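Label the Arms Before You Write the Rules

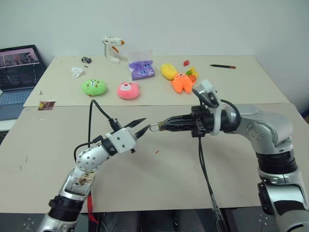

Most shop rules for two-armed robot cells were written for one arm and then stretched. I have read 13 of them this winter, and only 2 say anything about how one arm passes a part to the other. A handover is where the rules matter most. Two grippers come within a finger's width of each other over a small metal ring, and a written procedure should say which one lets go first and who may reach in if it stalls. Cables also belong in that procedure. A black one loops over the top of each gripper, and a loop like that needs a stated clearance.

My second complaint is with labels. A strip of paper with handwriting is fine for a week. After that it should be replaced by a printed tag that matches the log. At Sollier, Khang Mạch made that a hard rule in October, and people grumbled - then they stopped mixing up the two calibration files.

The Prevenis guide gets this part right, though it runs to 81 pages and the handover section is one paragraph on page 60-something. Ulum's in-house sheet is shorter and I like it better. It has a line for the keep-clear area, a line for the stop button, and a line for who signs.

Some will say small labs don't need any of this, that the arms are slow and the parts are light. I don't agree. Slow arms still pinch fingers. Bùi logged 2,081 handovers before writing down a release order, and had to throw out the early ones when two operators found they had been using different orders.

Write the release order first. The rest of the sheet can wait until Monday.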